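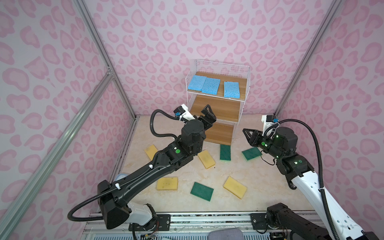 Sponges in blue and yellow, with green scouring pads. Gristham food businesses have until June to switch.

Gristham cafes, diners and food trucks will have to stop using sponges on plates, pans and prep counters under a rule passed by the town last night.

21 September 2026

The vote was close and the meeting ran long. Owners of licensed kitchens now have until June to move over to single-use cloths, or to brushes that can go through a dish machine. After that an inspector who finds a sponge at a food sink can write it up the same way as a broken fridge seal.

Homes are not covered. Neither are church suppers, bake sales or the county fair, which has its own permit.

The rule applies to 551 licensed kitchens, from the hospital cafeteria down to the hot dog cart outside the bus station. The town says most of the bigger ones dropped sponges years ago. It's the small places that are grumbling.

"I go through a bag of them a month, they cost me next to nothing," said the owner of a breakfast counter on the east side, who asked not to be named becuase her inspection is coming up. "Cloths I have to wash or throw out. Somebody tell me how that's cheaper."
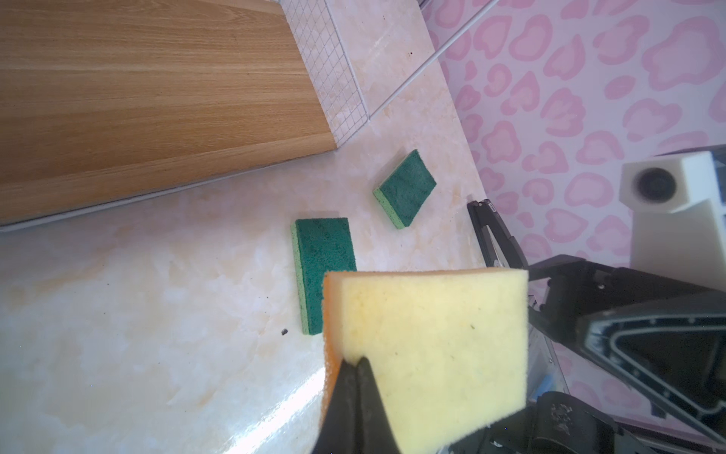
Yellow sponge with a thin orange scouring layer. Sponges with a scouring side are covered by the rule too.

The health office has been pushing for this since last winter. Its case, in a short memo handed out at the meeting: a sponge holds water and food bits, it sits out between shifts, and there is no easy way for an inspector to tell a clean one from a dirty one. Scouring pads with no sponge attached were in the first draft and then taken out. So a plain green pad is still OK for burned pans, as long as it's rinsed and hung up to dry.

Floors, windows and restrooms are exempt as well, though anything used there has to be stored away from the kitchen. That part isn't new.

Gusdale passed a similar rule last year, with a shorter grace period, and had to extend it when brushes went on back order. Gristham officials said they gave extra months for that reason.

Fines start at a written warning. A second finding in 12 months means a re-inspection at the owner's expense, and a third can go as high as $2,000 – a number that drew some noise from the back rows. An attempt to cut it in half failed by 2 votes.

Supply is the other worry. Zaltlow, the restaurant wholesaler on the Toledo road, said it would put together a starter pack of brushes and cloths for small kitchens but had no price yet. A clerk there said phones had been busy all morning, mostly people asking if they could return unopened cases of sponges. They can, with a reciept.
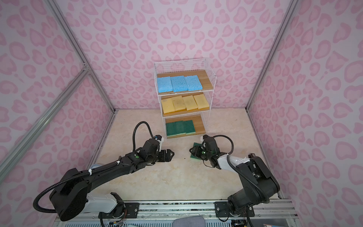
Food truck operators got one change they wanted. Trucks with no dish machine on board may soak brushes in sanitizer at the end of the day and log it on a paper sheet, instead of hauling them to a commissary kitchen. The log sheet will be on the town website once it is finished. No date for that.

Not settled – whether bars that serve only packaged snacks count as licensed kitchens. The town attorney is looking at it and will report back at the next meeting.

Also passed last night: new parking signs for the library lot, and a longer lease for the farmers market, which keeps its spot by the depot. The leaf pickup schedule was put off again.

Owners with questions about the sponge rule can call the health office or stop by the front desk at town hall. Bring your license number.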